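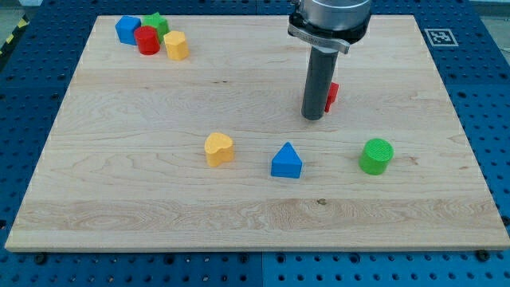

# Setup and Upkeep of the Block-Pushing Cell

Zofia Jasińska, Cristian Salazar, Édgar Cusi
Supervisor: Sandamali Bepari
Submitted 11/04/2024

## 1. Background

Our group took over the block-pushing cell in September. The previous group had left it working but with very little written down. Their notes covered the software. They said almost nothing about the board, the tool, or the clamp that holds the tool on. Our project was to get the cell back into a known state, write a procedure for keeping it there, and find out why pushes were landing off target.

The cell is called Joritz in the lab booking system, so we use that name here. The arm pushes plastic shape blocks across a wooden board with a straight cylindrical tool. Positions come from an overhead camera, and a printed marker on the table gives the camera a fixed reference. The control code is the Zostier package written by earlier students. We did not change it except for the config file.

## 2. The problem

When we first ran the standard test, the tool touched down to the side of where it was commanded. The error was not the same everywhere. Near the marker it was small. At the opposite corner of the board it was large enough that the tool sometimes missed a block completely and went past it.

Édgar thought it was the camera calibration. Zofia thought the tool was bent. Both turned out to be partly wrong. We had three separate faults, and fixing the first one made the second one easier to see.

## 3. What we checked

### 3.1 Tool clamp

The tool hangs from a flange under the wrist and is held by a clamp bracket. We put the arm in hold, pressed sideways on the end of the tool by hand, and felt it move. The clamp screw was loose. With the screw tightened, the tool no longer moved under hand pressure.

We also rolled the tool on a glass plate to see if it was bent. It rolled evenly, so we kept it.

After tightening the clamp you have to redo the tool length. The tool slides a little in the clamp as the screw comes down, and we lost an afternoon before we understood this. The first time, the arm was still using the old length and pushed the tip into the board. It stopped on the force limit and left no mark that we could find.

### 3.2 Board

The board is bolted to a perforated table. Two of the bolts were only finger tight, and the board could shift slightly when the tool dragged against it. We took all the bolts out, cleaned the table under the board with a brush and a vacuum, and put the board back. There were wood chips and a flattened piece of tape under one corner, which was enough to tilt it.

We tighten the bolts a little at a time, going corner to corner. Tightening one all the way first pulls the board toward that side.

The board has a small knot in it. We measured the height across the knot with a dial gauge and it was level with the wood around it, so the tool can pass over it with no special handling.

### 3.3 Marker

The marker lies flat on the table past one corner of the board. The old one had a lifted edge, and it had been stuck down slightly rotated from the angle in the config file. A small rotation at the marker becomes a larger position error the farther away you go. That matched what we saw in section 2.

Cristian printed a new marker at the same size, checked it with calipers, and stuck it down using a steel square against the edge of the board. Then we ran the camera calibration again.

### 3.4 Blocks

The blocks were dirty from handling. We washed them in warm water with dish soap and dried them. Estrella Arriaga, who runs the parts room, told us not to use acetone on plastic parts, and we passed that on in the procedure.

The cylinders will roll if they tip over, so they go on the board standing up. Every block is set down by hand with the arm in hold.

## 4. Procedure

This is the procedure we now follow at the start of each session. A copy is taped inside the Au cabinet next to the controller.

1. Check that the area inside the hazard tape is clear.
2. Put the arm in hold and press sideways on the tool tip. If it moves, tighten the clamp and do the tool length routine before anything else.
3. Try to slide the board by hand. If it moves, loosen all the bolts and retighten them corner to corner.
4. Look at the marker. Replace it if an edge has lifted or the print is scratched.
5. Wipe the board with a dry cloth. Do not use water.
6. Run the touch test with no blocks on the board.
7. Place the blocks and run one slow push with a hand on the stop button.

For the tool length routine, jog down over the Tekthorpe gauge block at the lowest speed, stop when a sheet of paper just drags under the tip, and save the value. Repeat it. If the two values do not agree, the clamp is still slipping.

## 5. Results

We ran 535 pushes after the repairs, spread over several sessions. The tool missed the block on 2 of them. Both were on the heart, pushed on the pointed side, where the contact area is small and the tip slid off. We don't think these were caused by the setup.

We also did 100 pushes in a row without touching the clamp, the board, or the marker, and repeated the touch test at the end. The result had not changed by an amount we could measure.

We planned 1,000 pushes in total and did not get there. The cell was booked by another class for part of the term.

## 6. Remaining issues

- The clamp screw should have a torque value. We tightened it by feel, and Zofia and Cristian do not tighten it the same amount.
- The marker is paper. A printed plate would last longer.
- The touch test checks position only. It would not catch a tilted tool.
- We did not look at the cable or the wrist bearings. Ms. Bepari said these are covered by the yearly service.

## 7. Who did what

Zofia did the tool and clamp work and wrote sections 3.1 and 4. Cristian did the marker and the camera calibration. Édgar did the board, ran most of the pushes, and kept the log. All three of us wrote the rest.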